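Sun 6 July

I own a dishwasher and I also wash dishes by hand, and I've had it with people telling me to pick one.

This started at dinner last month. My friend Koen Prins was over, and he is a wonderful guest in every way except that he reads my kitchen the way other people read a menu. He saw my dish rack sitting in the second basin of the sink, saw the dishwasher next to it, and asked if the dishwasher was broken. I said no. He said, "Then what's that for?" and pointed at the rack with his fork. I gave a mumbly answer about wine glasses and changed the subject, and then I lay awake composing the real one, so you're getting it now.

What it's for, Koen, is cups. Also the one plate you had toast on. Also the big knife, the cutting board, the travel mug lid with the rubber ring that smells like a pond if it ever goes through the heated dry. A kitchen makes two kinds of dirty dishes. There's the dinner kind, which comes all at once with grease on it, and there's the trickle. The trickle starts with the first coffee and goes on until somebody has a glass of water at bedtime, and a dishwasher is terrible at the trickle. It wants to be full. You put a cup in at breakfast and you don't get that cup back until tomorrow, so you get another cup, and by Thursday you're convinced you need to buy more cups. People do buy more cups! I have stood in the Fuchs housewares store on the main drag in Warkberg and watched a couple talk themselves into a set of mugs on the grounds that they were "always in the wash."

They don't need mugs. They need a rack.

I grew up without a dishwasher, and so I have the convert's love of the thing. When we put ours in (a Belora, the plain one, it hums a little and I've stopped hearing it) I went completely overboard. Everything went in there. Wooden spoons! I split two of them before I quit. The old rack went out to the garage with paint cans on it, and I was so pleased with all that bare counter. I gave the counter a vase.

Then came the months of opening the door, pulling out the rack, and finding it in that in-between state where you can't tell if the stuff is clean or not. You know the one. You sniff a glass. You hold it up to the window. We tried a magnet that said CLEAN on one side and DIRTY on the other, and the magnet was wrong so often that I came to think of it as decoration. The trouble was that three or four people were treating the dishwasher as a cupboard, taking out a cup here and putting one back there, and no magnet can keep up with that.

My neighbor Hannelore Oberholzer set me straight. She's had the same kitchen for 20 years and a dishwasher for all of them, and she runs hers once a day, after supper, period. Before that it stays shut. Anything used in daylight gets a swipe with the sponge and goes in the rack, and it's dry when you want it again. When I asked her if that wasn't twice the work she gave me a look and washed my cup while I was still asking. I'd guess it took less time than the question.

So the rack came back in from the garage, paint cans off, and I learned the second thing, which is about where you put it. On the counter a rack is a nuisance. I'll give the anti-rack people that one. It needs a tray, the tray gets a white crust, water creeps out from under it toward the toaster, and the whole business takes up the best stretch of counter in the room, right by the sink where you want to chop. All true. But if you have a double sink, you already own a tray with a drain in it! Put the rack down in one basin and wash in the other. The drips go where drips belong, and the counter's yours again, vase and all.

I know the fashion is for one huge basin. Every renovation I've walked through in the last few years has had one, big enough to bathe a beagle in, and the owners always say the same thing about baking sheets. Sure, baking sheets. How often do you wash a baking sheet, and how often do you wash a cup? I wouldn't trade my divided sink for the biggest basin in Warkberg. With a single basin, the minute there's one dirty pan soaking in it, the sink is closed. You're rinsing lettuce over somebody's lasagna.

My other complaint about the huge basin is that it hides things. A heap can sit down in there for two days and from the sofa the kitchen looks spotless. With one side taken up by the rack, the washing side fills up fast, and you deal with it while it's still small. I've found this works on teenagers as well, though less well.
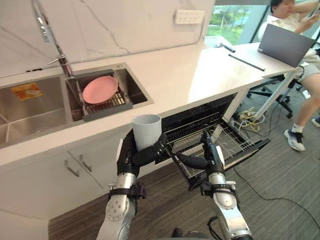
Rack in the right basin, pink plate standing in it, left basin clear.
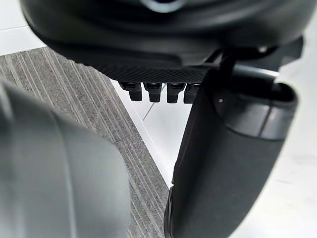
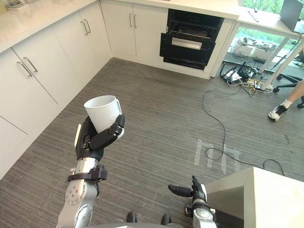
Now, the water people. I hear from them every time I bring up hand washing in my little column for Instead (a very small newsletter with very firm readers), and they aren't wrong that a full dishwasher beats a person standing there with the tap wide open, humming. I don't do that, though. A cup that's only had coffee in it needs a quick squirt, a rub, a rinse, and off goes the tap. And I'm still running the machine every night with all the greasy stuff, fully loaded, since it hasn't been raided for cups all day. What I won't do is run it half full in the afternoon on account of being out of spoons, and before the rack came back we did that all the time.

Then there's the person who wrote to tell me a rack "looks like you've got chores waiting." I suppose it does, if it's heaped. Empty it in the morning while the coffee drips. That's my whole system for it. A rack with a single plate and a couple of glasses looks fine to me, it looks like someone had lunch. I get more of a gloomy feeling from those kitchens where everything is behind a panel and you have to open four doors to find a glass.

As for which rack, get a plain one that fits down in the basin with room to get your fingers around it, because you will need to lift it out and scrub underneath. Take a tape measure to the store. There was one at Fuchs for $89 with a swiveling spout and a special arm for stemware, and I picked it up and put it down again. Mine cost a fraction of that and it's been fine, apart from one corner where the coating is going. I'll probably replace it in September when they do the housewares sale.

Koen is coming back for dinner on Friday, by the way. I'm making the lasagna. He can have the dishwasher side of things, loading and all, and I'll do the glasses by hand and put them in the rack, where he can look at them as long as he likes.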